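Youth Handball Access Program: Progress Report to the Bronico Fund
Posted in June by the Program Office, Cuesta Handball Association

The grant period covers court hire, coach training and equipment for players under 16. At the end of this reporting period, 974 players were registered with member clubs. The target in the funding agreement was 600.

Court hire remains the largest cost line. Evening slots at the Osholm hall were secured for the full season, and the Amus club moved its beginner group there in order to share the fixed charge. Attendance is logged by session and submitted monthly. Two clubs filed late returns; their figures are included in the total above. 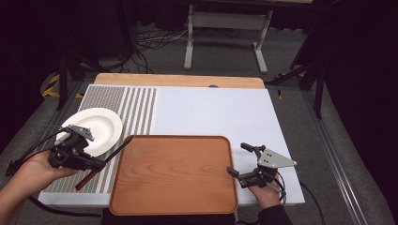 Coach training is behind schedule. The plan called for eight new level-one coaches, and the practical assessment has been held for only half of them. The remaining assessments are booked for the start of next season. No extra funding is requested for this item, as the assessor fees were paid in advance.

Equipment spending is within budget. Size 0 and size 1 balls were issued to all member clubs, along with portable goals where the hall had none. Replacement nets were charged to the maintenance line and do not appear in the grant accounts.

The unspent part of the travel budget will be carried over, subject to written approval from the fund. A revised cash flow sheet is attached to the email version of this report.

Contact the Program Office | Copyright Cuesta Handball Association | Back to top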